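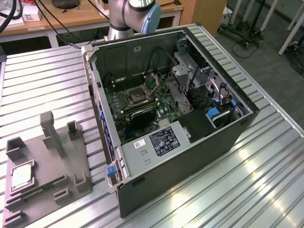 *Tower on its side, cover off, socket open.*

Tuesday, May 29, 2018

Equipment list for the rest of the year, before the Prundeck budget form closes. Fixture plates first. Nidach quoted 14 plates at 300 each, Khoo is cheaper but wants a drawing we dont have yet. Ask again re: lead time.
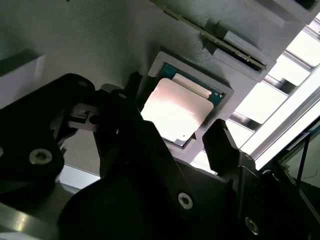
*Processor in its pocket, gripper fingers up close.*

Fingertips: order 4 spare sets, same chamfer. Wear parts, so they go under consumables and not capital. Sandetti sells them in pairs only, check the invoice adress. 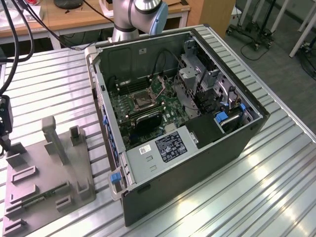

Do we buy the second force sensor now or in November?
November. It won't fit under this quarter's limit with the plates in, and the Sandetti price holds till then.

Table clamps, 648 for the full kit. Pricey. Could get by with half. 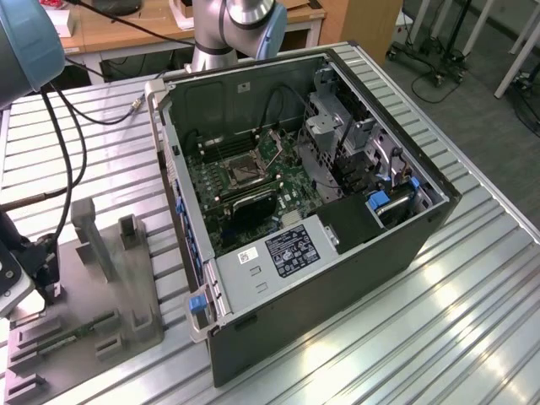
Cable management is the line I keep cutting and shoud stop cutting. Want overhead carriers plus sleeves for both arms. Right now the black cables hang in loops down the left side of the table, and there's a thin one running across the top to the tower as well. Get a Khoo price on carriers, put it in as its own line.

Still open: spare sockets, shipping, who signs.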